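Sestby Extends Kitchen and Bath Repair Grants

The Sestby Housing Office will extend its home repair grants through November, the office announced. The program helps owners of older homes replace worn pipes, floors and wall tile.

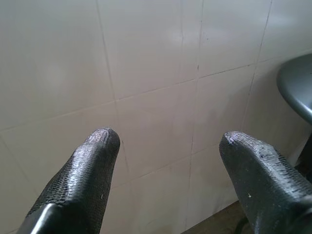

Grants of up to $700 are open to households in Gurkness and Varnelance. The office received 442 requests in the first round and approved 113 of them - most for leaking sinks and drains.

"Small repairs put off too long become large ones," said Kyu-ri Choo, director of the office.

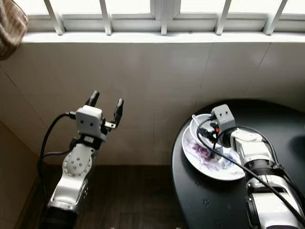

Last updated: May 31, 2025

Owners must apply before work begins and must include one written estimate. Renters may apply with the signed consent of the owner. Forms are available at the Sestby town hall. Questions may be sent to Chang-ho Heo, grants manager.
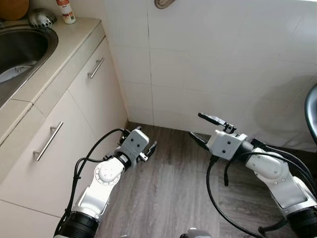
A kitchen corner with a tiled wall and a sink.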